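Subject: Re: [minlow-makers] Gripper pads, round 2

On Tuesday the Brimitz list member wrote:
> Are the pads on your Mumer gripper holding up?
> Mine shed bits everywhere.

Same! Look at the edges on these, and I still love this thing:

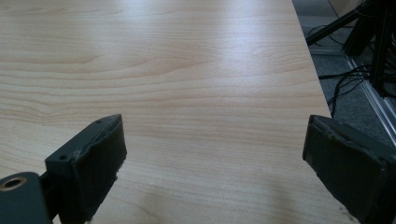

What I want to try next

New rubber on both fingers, glued and then trimmed flush. I have nearly enough left for 4 pads, so there's a spare set if you want it!

The brass-colored insert in the mount stays. Best change I made all February.

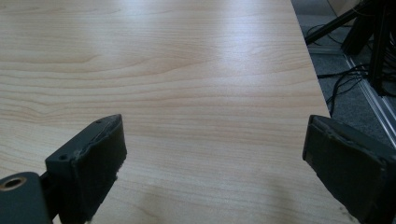
I'd also like to round over the top rim of each finger before gluing, and I'm very open to better ideas on glue!

Li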